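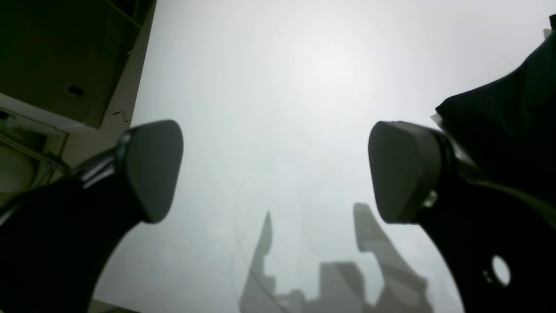 Buy the brown one and stop dithering, was Mio Oda's answer when I sent her my long message about satchels last night. She thinks I've been at this far too long and that a bag is a bag. Well, she would, she's carried the same canvas thing to work since college and it looks better than anything I own!

So, where I've got to. The old bag has finally gone at the strap (the ring pulled clean out of the leather on the bus and my lunch went down the aisle), and I've promised myself a proper one this time. Full leather, wide strap, a pocket on the outside for my pass. I've been drooling over the Demano in chestnut for months, but I can't quite make myself pay new prices for something that's going to live on the floor under my desk. The Hayashi is cheaper and very neat but it's got one of those magnetic flaps, and I don't trust them — I lean over a lot.

Spent most of the evening looking at second-hand ones. You wouldn't believe what people call "lightly used". One had a biro explosion right across the lining and the seller described it as character. Another was lovely until I got to the last photo and saw the bottom corners. Somebody wanted 3,000 for a vintage briefcase with no key. I did save the listing, I'll admit, but only to look at.

Went to bed cross with tabs still open. Must ring the cobbler about the old strap as well, just in case. 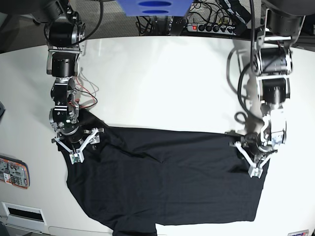

Gatport, May

Came over on the early train to go round the leather shops, and I'm writing this in the café by the station with sore feet and a very good cheese scone. It's a nice town for shopping if you like small places with bells on the door. I do, though I always feel I have to buy something once the bell's gone.

The first shop only had black, and I've got nothing that goes with black except black. The second was better. Dirceu Siqueira, whose name is over the window, let me try everything on with my own coat and even put a couple of heavy books inside so I could feel how the strap sat on my shoulder. What a difference! The Demano I'd been dreaming about dug in straight away. Next to it was a Trirkus I'd never have clicked on in a million years, darker than I wanted and a bit boxy, and it just hung there as if it had always been mine.

He had it at 40 off for a scratch under the flap that I had to be shown twice. I asked him to keep it back until after lunch so I could have a think, and I've had the think, mostly during the scone.

He's also told me to leave it alone for a while before putting any cream on, and never to dry it on a radiator. That's what I did to the last one, every winter. Poor thing.
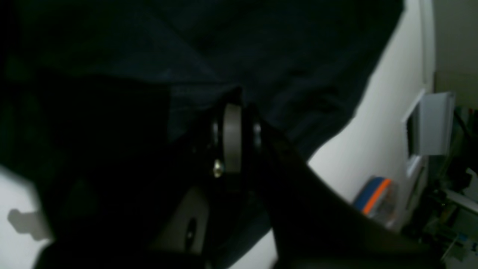

Later, at home

Bought it, of course. The purse fits, the umbrella fits if it goes in on the slant, and my pass slides into the front pocket with room for tissues. The smell is gorgeous and has got into the whole hall.

The buckles are stiff, so I'll be the woman holding everyone up at the ticket barrier for two weeks or so until they give. I may ask the cobbler whether he can put another hole in the strap, as I'm between sizes with my big coat on.

Sent Mio a photo before I'd even got my shoes off. She wrote back that it was brown, then, and could we please talk about something else.

Old bag is on the hook behind the door. I haven't emptied it yet. There's a library book in there that was due back ages ago, and I think a satsuma.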